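Search this site Enter keyword Go

Speaker notes: "Please Do Not Feed the Robot" - what I learned running an open day
July
By Daranee Sukprasert

(Start without the title slide. Wait for the coffee line to thin out.)

Good morning. I run visitor days at Sitthichai, which means that twice a year I unlock a workshop full of engineers and ask them to be charming until lunch.

Our summer one had 145 people through the door. We had planned for fewer, and we had bought cookies for fewer. Kittipong Chaimongkol had put the demo bench together, and he had a very good plan for it, with a schedule, laminated. The arm would pick up a part, turn it, and set it down. The visitors would gasp. Then the next group.

(Pause. Somebody in this room has also laminated a schedule.)

The first group did not gasp. They watched the arm move toward a yellow plastic part at the speed of a man looking for his glasses, and then a boy near the front asked if it was broken. Kittipong said it was being careful. The boy said his grandmother was careful and she was faster.

So, point one. Slow is safe, and slow is dull. If you must be slow in front of the public, give them something else to look at. Paweena Limsakul dragged a monitor over and put the wrist camera on it, and that changed the morning. People who had been looking at an arm from behind a rope were suddenly nose to nose with the job. They argued about where it should grab. One retired machinist stayed through 5 groups and had opinions on all of them.

(If Theerawat is in the audience, do NOT look at him during the next bit.)

Point two. Know your numbers, or don't put them on a poster. Ours said the arm had done 3858 picks. A visitor asked how many of those were good ones. Theerawat Rattanakul said that was a great question, and I have worked with him long enough to know what that means. We took the poster down at noon.

Point three, the stop button. Let visitors press it. We had 2 on the bench and there was a line for each. I could have sent the arm home and kept the buttons.

Han-gyeol Han came over from Veden for the afternoon and asked why we don't just demo with a cube. Fair. Cubes are lovely. But the people who come to see us open jars and bottles all day long, and they know what a ridged grip is for without a slide about it. They can judge the work, and they do, out loud.

(Last slide. Leave it up for questions. Water is on the left.)

Questions to expect: cost (send them to Kittipong), jobs (take that one yourself, and take it seriously), does it have a name (it's Lester, and no, we didn't vote).

Contact the events desk | Copyright Sitthichai | Back to top
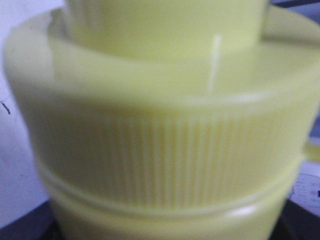
Last slide: the yellow part from the wrist camera, ridged grip band across the middle.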